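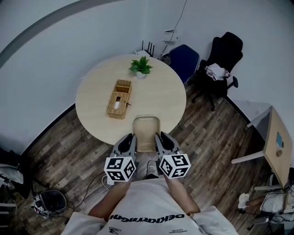
Chapter 7
Containers and the Tidy Table

Most advice on tidying begins with a purchase. Buy a basket, the reader is told, and the mess will go into it. This chapter takes a less cheerful view. A basket holds things. Whether anyone can find those things again is a separate question, and the books that sell the method seldom ask it.

Consider the household survey run in Davstead in November. It covered 123 homes and listed 3266 small objects kept on tables, desks and shelves. The authors reported that homes with more containers were "better organized." Read the method section, though, and you find that an object counted as organized if it was inside something. A dead battery in a box scored as well as a house key on its hook. We will return to this survey in Section 7.3, where you will be asked to score the same objects by a different rule.

The shared table is our main case. It is a hard one, as people eat at it, work at it and drop things on it when they come in. A tissue box or a potted plant may stay on it for years. Other items pass through in an hour, and a container meant for them can easily become one more item that never leaves.
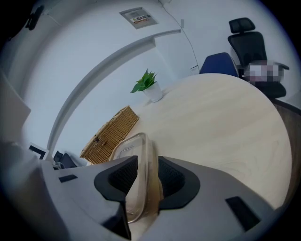 Figure 7.1 A clear container and a wicker basket on a round table.

Compare the two types in Figure 7.1. The usual claim is that clear sides help, as you can see what you own. Perhaps. A clear box packed to the rim shows you its outer layer and little else. Wicker hides its contents from the side – some people like it for exactly that – but an open basket can be checked from above at a glance. Neither material settles the matter.

Before reading on, choose one table you use daily. Write down what is on it, and mark each item "lives here" or "passing through." Keep the list. You will need it for the Brisarent method in Section 7.1, which makes large promises and deserves a fair test.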